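Oiling a dark dining table, how long between coats?
Forum index > Home and Garden > Furniture care

liltholm_98
Posted 1 September 2023
Hello everybody. I have bought a used dining table, dark brown, and the seller told me it was finished with oil many years ago. It looks dull now and glasses leave rings. I would like to oil it again myself. The can says one coat every 24 hours, but my neighbor waits a full week. Who is right? The room is not heated and August was very damp here in Asness.

sutterbench
Welcome. First be sure it is oil. Put a drop of water in a corner under the top. If it soaks in, you can oil. If it sits there like a pearl for ten minutes, there may be lacquer and your oil will only become sticky.

Ondano
I disagree with the can and also with the neighbor. In a damp room I wait 2 days, then I touch it with the back of my hand. If it feels cool and a bit greasy, I wait more. A week is too much for thin coats.

Also please wipe off the extra oil after twenty minutes. Most sticky tables I have met came from this mistake.

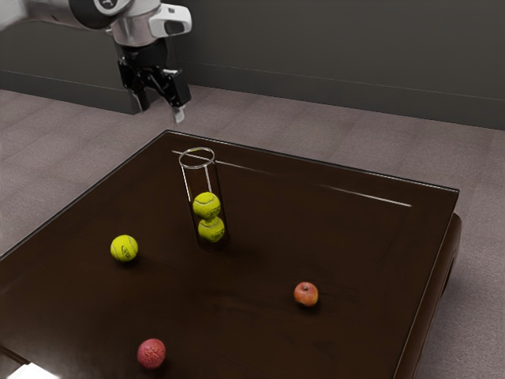
Dark brown wooden table top, the kind of color I mean.

With a color this deep, I would use clear oil only. Tinted oil makes patches where the old finish is worn, and you will see them each evening when the lamp is on.

sutterbench
Sorry Ondano, but for patches I had the opposite experience. Clear oil made the worn places look lighter next to the rest. A little brown tint solved it. Maybe it depends on the wood.

Ondano
Maybe. Did you sand before? I never go finer than 180 grit before the first coat.

sutterbench
I sanded to 240. So perhaps this is the difference, the wood could not drink enough.

liltholm_98
Thank you both. I made the water test and it soaked in after one minute. I will sand to 180, try clear oil on the underside, and compare with tint before I decide. Is it a problem to put the oily rags in the kitchen bin?

Ondano
Yes, a big problem, they can start a fire by themselves! Lay them flat outside until they are stiff, or put them in a metal can with water and a lid.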